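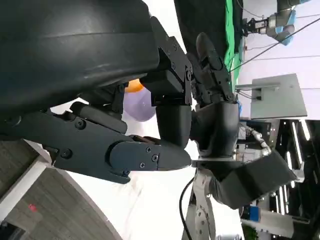 Small cross-head screws on a black fitting.

Stuck and worn screws

Last updated: June

Print this page | E-mail this page

Most damaged screw heads come from using the wrong driver. Try the tip in the head before you turn anything. If it rocks, go up a size. A No. 2 suits most hinges and door handles, but battery covers and spectacle cases need something much smaller.

Clean the slot first. Old paint comes out with a darning needle or the corner of a razor blade. Press down hard, keep the driver upright and turn slowly.

For a screw that won't shift, tighten it very slightly and then undo it. If that fails, put a drop of penetrating oil round the head and leave it overnight. Keep oil off bare wood, where it will stain.

When the head has started to go, lay a wide rubber band flat over it and push the driver into the rubber. This works on brass screws more often than on steel.

Loose screws in a wooden door frame can be packed with matchsticks and wood glue. Snap the sticks off flush and let the glue dry before you put the screw back.

Rusty screws worth keeping can go in a jar of white vinegar for a night. Rinse them, dry them on a warm radiator and wipe with oil. Rub off any rough patches with 400 grit paper.

Candle wax on the thread helps a long screw into hardwood. Soap is often suggested, but it draws damp and the screw may rust in.

Elfriede Lindemann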